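Two-Arm Bench Cell, Clurkeck Shared Workshop
Progress report to the Grorkcombe Small Projects Fund
10/04/2018

1. Where the project stands

The cell is built and both arms run from one program. The grant agreement set out three pieces of work: put up the enclosure, get two arms moving safely over one table, and have them pick up and stack plain wooden blocks. The first is finished. The second is finished apart from one item listed under section 4. The third is under way, and most of this report is about it.

Since the last report the cell has had 61 hours of powered time, nearly all of it in the evenings when the saws are off. Dust was a problem in the first weeks, and we now wipe the table and the finger faces before every session.

2. Enclosure and table

The white wall panels are up and the white tabletop is leveled and fixed down. We went with white because the color camera had trouble finding light wood against the old bench. The seams between the panels still show as dark lines. They confused the block finder at first, so it now ignores everything past the back edge of the table. We had planned to fill and paint the seams but have dropped that job, and the money set aside for it is still in hand.

The overhead lighting was moved once. Shadows near the side wall are weaker than they were and we don't plan to move the lights again.

3. Picking up blocks

Each arm has its own wrist camera and a two-finger gripper. The blocks are offcuts from the workshop bin, sanded on the faces and otherwise left as they were. Some are stained and scratched. We kept those in the set on purpose — a gripper that only works on clean new blocks would not be much use to the members who asked for this.

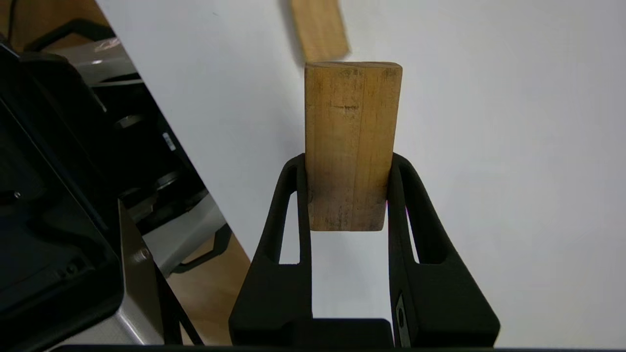

Grip force took longer to settle than expected. Too little and a tall block leaned over when the arm stopped. Too much and the fingers left dents in the softer pieces. The current setting is a compromise, and it is the same for both arms. We logged 600 pick attempts with it, and 436 of them ended with the block set down where it was meant to go. The rest were mostly bad approaches, where a finger came down on top of the block instead of beside it. Drops in mid-air are now rare.

The wedge pieces are still the hardest. The fingers need two flat sides to close on, and a wedge lying flat gives the camera very little to tell it which way it is turned. For now the program handles squared blocks first and leaves wedges until last. 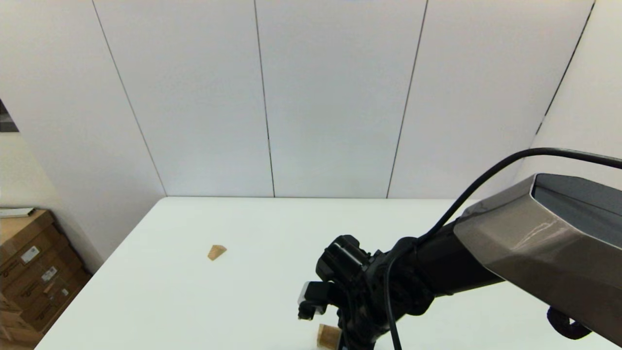

Approach height has been changed as well. The arm used to travel low across the table and push things over on the way. It now comes in high, stops above the block, and goes straight down at a slower speed. This adds a few seconds to each pick and we are happy with the trade.

4. Cables and safety

The camera cables have been rerouted twice. The first route ran tight along the forearm and pulled out at the wrist when the joint turned far enough. The present one leaves more slack. It holds up well but a loose loop can swing near the fingers, and we want clips on both arms before we raise the speed. The clips are on order from Rimard.

The outstanding item from the second piece of work is the shared stop. Each arm has its own stop button and both have been tested. The single button that stops the two together is wired but has not been signed off by the workshop, so nobody runs both arms at once without a second person at the bench.
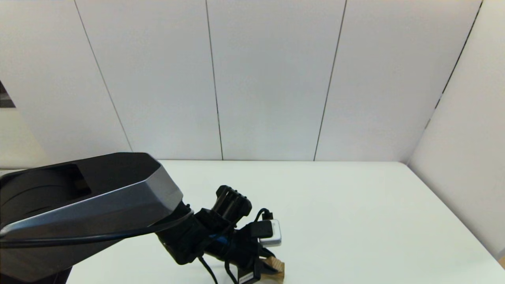
Software limits keep each arm on its own side of a line down the middle of the table unless it has asked for the shared area and been given it. We had two light bumps between the arms in August, before this was in place, and none after it. No parts were damaged.

5. Money

Spending to date is $2411. The larger items were the wall panels, the tabletop and its frame, and a spare set of fingers. The remaining planned purchases are the cable clips, a second power supply, and a small order of screws and brackets from Marulanda. We are not asking for any change to the total.

6. Next steps

Fit the clips and get the shared stop signed off. Repeat the pick test with the new approach height, using the same blocks so the numbers can be compared. Start stacking two high with one arm holding the lower block steady. Wedges will wait until the squared blocks are reliable.

We would like to move the open evening for members back a month, to leave time for the sign-off. Please let us know if that affects the date of the final payment.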